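Keltley Blocks: notes for people using the set

Hello, and thank you for looking in. These notes go with the Keltley block set and the folder of pictures and layout files that belongs to it. I have tried to write down everything I would have wanted to know on my first day with the blocks, which means it runs on a bit. If you are in a hurry, the parts on contents and naming are the ones to read.

What the set is

Keltley is a set of plain rectangular blocks and a record of how they lie after being put in a metal bin. The blocks come in two kinds, a long red one and a shorter green one. The red leans toward orange, and the green is dark enough that people new to the set sometimes write "black" in their notes. Please write "green" all the same, so that searches work.

The idea goes back to a wooden toy set from 1953 that sat on a shelf in our old Gautier Street building, and which a good many of us fiddled with during long phone calls. Ours are newer and a good deal less charming, but they have the same pleasant plainness – no letters, no pegs, nothing to argue over.

What is in the folder

layouts/ has 2000 layouts, one text file each
pictures/ has the matching pictures, under the same numbers
blocks.txt has the measurements of both kinds of block
changes.txt is the running list of corrections, newest at the top

The layout files are simple. Each line is one block, starting with its color, then its length class (long or short), then which wall it is nearest to. If a block is partly covered by something, the line ends with the word "covered". We went back and forth over whether to guess at the hidden part and decided against it. Write down what shows and leave the rest alone.

Naming the walls

The walls are called back, front, left and right. The back wall is the one under the tall dark panel, and everything else follows from that. Earlier layouts used "near" and "far", and I am sorry to say a handful of those are still in there. Prikotard, who printed our first paper sheets, set them up that way and we copied it without thinking.

The bin

The bin is gray sheet metal with sloping sides and a flat rectangular floor. It has had a long life. The coating is scraped away in places on the sloping back wall, and the floor is scuffed all over. None of this is marked in the layout files, so please don't log a scratch as an object.
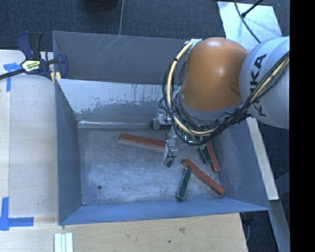

Layout with three long red blocks and two short green ones, two of them lying side by side near the right wall.

Known problems

Blocks that touch, or very nearly touch, are sometimes entered in a different order from one file to the next. The Culura viewer doesn't mind, but a plain text comparison will show a difference where there isn't one. Version 4 of the layout files sorts most of these out.

Corrections and questions

Send them to Katherine Rengifo, with the layout number in the subject line. I go through them on Tuesday mornings, and I am always glad to get them, even the very small ones.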